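I keep promising to write about whether machines can do chores yet, so, May 2020, with all of us stuck at home and the dishes piling up, seems like a good time!

My short answer is no, or not the ones I hate. My dishwasher is great, but it has never once walked over and picked up a cup. Picking things up is the hard part. You and I grab an egg without thinking (okay, I've dropped a few), but a machine has to work out where it is, how wide to open and how hard to squeeze — and then do it all over again for a sock.

My friend Efa Powell thinks we'll have laundry folding in 10 years. I said 13, mostly to be difficult.

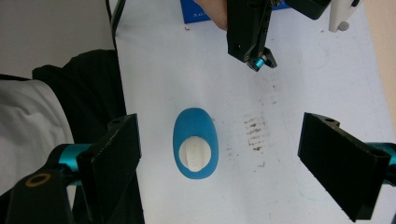
Fingers wide open, one blue egg-shaped thing between them.

Two flat fingers against something that round makes me nervous. I'd still hand over my kitchen counter tomorrow if it meant never wiping up crumbs again. Efa wants the bathroom done first, and we're still arguing about it.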